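Kitchen corner check, Diltent meeting rooms
Checked 2025-05-29, with comments for whoever has the kitchen next

Hello all, and thank you for putting up with me and my clipboard again. I've gone round the small appliances and the dark worktop as usual, and I've written rather more than the form has room for (I always do), so please read the comments as well as the OK marks.

1. Kettle. OK. Lid shuts properly, base sits flat, flex is sound. It wants descaling every 8 weeks, and the last time written on the card is February, so would somebody kindly see to it before the summer lets begin?

2. Induction hob. OK. Buttons respond and the display lights up. Please leave a clear hand's width at the back and sides, and do keep tea towels well away from it, however handy it looks as a place to put them down!

3. Pot and lid. OK with comment. Lid knob was a touch loose and I've tightened it. Turn the side handles so that they don't stick out over the front edge, particularly when we have little ones in.

4. Cutting boards. OK. No deep grooves yet. We have 3, and they should be washed, dried and stood on end after use, never left lying across the hob, even when it's off.

5. Handles and knobs on hand tools. OK. Give each one a gentle twist before you use it, and if it turns in your fingers put it in the Mostitex box under the sink and I'll have a look with the glue.

6. Worktop. Action needed. It's a lovely dark surface but it does show every smudge and crumb, and it needs wiping down at the end of each booking with the Danzer spray and a clean cloth. 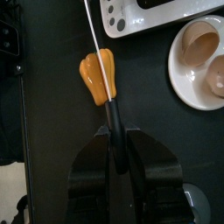
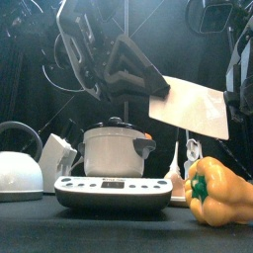 Comment added by Unach: Lovely to have all this written down, but may I put in a word about item 4? Standing the boards on end is all very well, only they slide about on our worktop, and I've caught one with my elbow more than once. Could we have a proper rack? I'd gladly put something towards it out of the tea money.

A rack is a very good idea and I've added it as item 7, action needed, with a plea that it goes well away from the kettle so we aren't reaching through steam.

8. Sockets and flexes. OK. Nothing trailing over the front of the worktop on the day I checked.

Next check in 21 days. Please initial the card when the descaling is done.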